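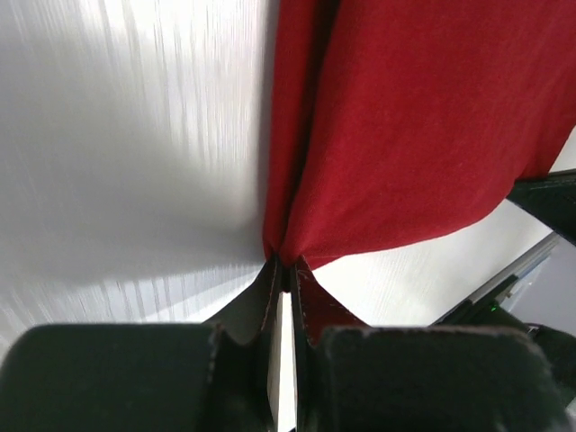
Call for Participants: Home Laundry and Textile Folding Study

4 min read
12 shares
Search this site Enter keywords

The Vedunine Center for Household Practice invites adults living in the Brurkley area to take part in a study of how people fold, stack and put away cloth items at home. The study is carried out under the Present program, which examines everyday domestic work and the furniture and storage used for it. Applications are open through December.

Purpose of the study

Folding is among the most frequent tasks in any household and one of the least documented. Written guidance on the subject is mostly limited to shirts and bed linen, and it generally assumes a large, clear surface and plenty of time. The Center wishes to record how people handle ordinary items under ordinary conditions: where they take hold of the cloth, which edge they bring over first, how they deal with a corner that bunches or a hem that sags, and at what point they consider the item finished.

An earlier round of the study covered towels and pillowcases, with 130 participants. The present round extends the work to plain single-color cloths, napkins, T-shirts and other soft items that do not hold a crease well. The Center intends to enroll 178 participants.

What participation involves

Each participant attends 2 sessions at the Tsang Building, Brurkley. Sessions begin at 9:30 a.m. or 1:30 p.m. and last 90 minutes, including a break. The second session is scheduled at least one week after the first.

During the first session, participants are given a basket of clean, dry items and asked to fold them at a table in the way they normally would at home. No instruction in technique is given. The items are then unfolded and the task is repeated with a shelf, a drawer and a shallow box as the intended place of storage. A short interview follows, covering laundry routines, the division of work in the household and the space available for storing linen.

During the second session, participants are asked to fold a smaller set of items following a printed sequence of steps, and to comment on any step that they find awkward or unclear. Participants may stand or sit. Table height can be adjusted on request.

Participants are asked to bring one cloth item of their own, washed, that they find difficult to fold. Fitted sheets are welcome. The item is returned at the end of the session.

Who may apply

Applicants must:

- be 18 years of age or older
- live in Brurkley or within commuting distance of it
- do at least one load of household laundry in a typical month
- be able to attend both sessions in person
- be able to read short printed instructions in English

No particular skill is required. The Center encourages applications from people who dislike folding, who do it rarely, or who have reduced grip or limited movement in one or both hands. Left-handed applicants are especially encouraged, as they were underrepresented in the earlier round. Persons employed in commercial laundries, dry cleaning or retail clothing display within the past year are not eligible for this round but may ask to be placed on the contact list for later work.

Payment and expenses

Participants receive a fixed payment after each session, by check or prepaid card. Bus fares and parking in the Tsang Building garage are reimbursed on presentation of a receipt. A participant who withdraws during a session will be paid for that session in full.

Records and privacy

Sessions are recorded on video. The recordings show the table, the items and the participant's hands and forearms. Sound is recorded during the interview only. Recordings are stored under a participant number and are available to staff of the Present program. Still pictures may be used in reports and teaching material where the participant has given separate written consent - refusal does not affect eligibility or payment.

Participants are asked to remove rings, watches and bracelets where possible, both to avoid snagging the cloth and to limit identifying details. A locker is provided.

How to apply

Application forms are available at the front desk of the Tsang Building and may be requested by mail. Completed forms should be marked "Folding Study, Reference 1265" and addressed to the Vedunine Center for Household Practice, Tsang Building, Brurkley. Please state your preferred session time, whether you are left- or right-handed, and any adjustments you may need to the table, seating or lighting.

Applicants will receive a written reply whether or not a place can be offered. Places are assigned so as to include a range of ages and household sizes, and the order in which forms arrive is taken into account only where applicants are otherwise similar. Those not selected may be invited if a place becomes free.

Questions about the study may be raised at the front desk between 9 a.m. and 4 p.m. or noted on the back of the application form.

3 comments
Share this page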